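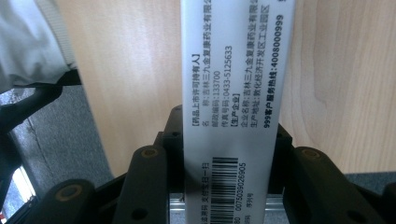 Teun Van Leeuwen asked, after the last session, whether a gripper needs motors at all if somebody is going to hold it by hand anyway. He would leave the motor off until the fingers close properly, then decide. These notes follow that order. The motor comes in session five, and people who want to stop before then will still have a working tool.

Session 3: fingers, brackets and grip
Skorcombe shared workshop, evening course in small robot building
Notes revised Sunday, August 9, 2026

What you should have from session 2

A length of aluminium rail, cut and deburred. Two brackets, drilled. A bag of screws. If your brackets are still undrilled, use the pillar drill before we start, as there is only one and the queue gets long. Put the swarf in the metal tin and keep it out of the general bin.

1. Parallel and angled fingers

A parallel gripper keeps its two faces square to each other all the way through the travel. An angled gripper swings its fingers on pivots, so the faces are only parallel at one opening. Most of the cheap kits are angled. They are easy to make and they hold round things well, but anything flat and thin tends to get pinched at one edge and then turns.

Thin card is a good test for this reason. A medicine carton held on edge will show a bad finger straight away. If the faces are out of line the card leans over, and if the pressure is too high it creases. A wooden block hides both faults.

For the build we use parallel fingers on a rail. Each finger sits on a carriage and the two carriages are joined by a cord loop, so that when one moves in, the other moves in by the same amount. Run the cord before you fit the fingers. It can be done afterwards, but you will need tweezers.

2. Fitting the finger blocks

Drop the blocks on to the carriages and start every screw by hand. Do not tighten any of them yet. Close the fingers on a steel rule, press them together, and then tighten a quarter turn at a time, going from one side to the other.

The screws go into printed plastic, either straight in or into a brass insert. Straight in is fine if you only ever do it once. We take these fingers on and off all term, so use inserts. The soldering iron with the flat tip is for inserts and nothing else. Let the insert sink under the weight of the iron, stop just before it is flush, and push it level with something cold and flat. A leaning insert means a leaning screw, and the block will sit crooked however much you tighten it.

Screw heads must be below the face of the block. Check with a fingertip. A proud head will catch on card and cloth.

3. Setting the gap

Fully open, the gap should be 80 mm. Fully closed, the faces should touch along their whole length with no light showing. Hold the gripper up to the window to check. If there is light at the tip, the block is tilted back, and a strip of paper under the rear of the block will usually cure it. If there is light at the root, do the same at the front.

Last October's group had trouble with fingers that closed well on the bench and badly in the hand. The cause was the strap. When it was pulled tight over the wrist it twisted the rail slightly. Fit the strap loosely, check the gap, tighten it, and check again.

4. How hard does it grip?

You need a number for this, even a poor one. Hook the luggage scale over one finger, hold the other finger still, and squeeze the trigger to the stop. Read the scale. Do it three times and write down all three.

The first Wastix gripper gave readings in grams of 1,517 at full squeeze, far more than card will stand. It was fixed with a softer spring in the trigger. The Granström pattern, the one on your drawing sheet, already has the softer spring, so if your reading comes out above a kilogram look for a cord rubbing on the bracket.

Friction matters as much as force. A smooth printed face on a glossy carton slips at pressures where a rubber face holds. Before adding more squeeze, try a different face. We have offcuts of bicycle inner tube in the drawer under the vice. Glue a piece to both fingers, never to one only, or the object will drag to the rubber side when you let go.

5. Exercise

Pick up a flattened carton by its long edge, lift it clear of the table, turn your wrist through a right angle and put it down again. Do this 24 times without stopping. Keep a tally of drops, leans and creases in separate columns. Then change one thing, either the face, the spring or the paper shim, and repeat.

Bring the tally sheet to session 4. Results from the whole room will go into one table, so please use the printed sheet.

Faults seen so far

One finger moves and the other stays put: the cord has come off its post at the far end.
Both fingers stick halfway: burr on the rail. File it, wipe it, no oil.
Card always turns the same way: one block is higher than the other.
Trigger does not return: spring fitted back to front.

For next time

Read the sheet on servos from page 54 of the Zanorden booklet, up to the wiring diagram. Bring a small screwdriver and any USB power supply you can spare. Spare cord is on the hook by the door, cut to length, one each.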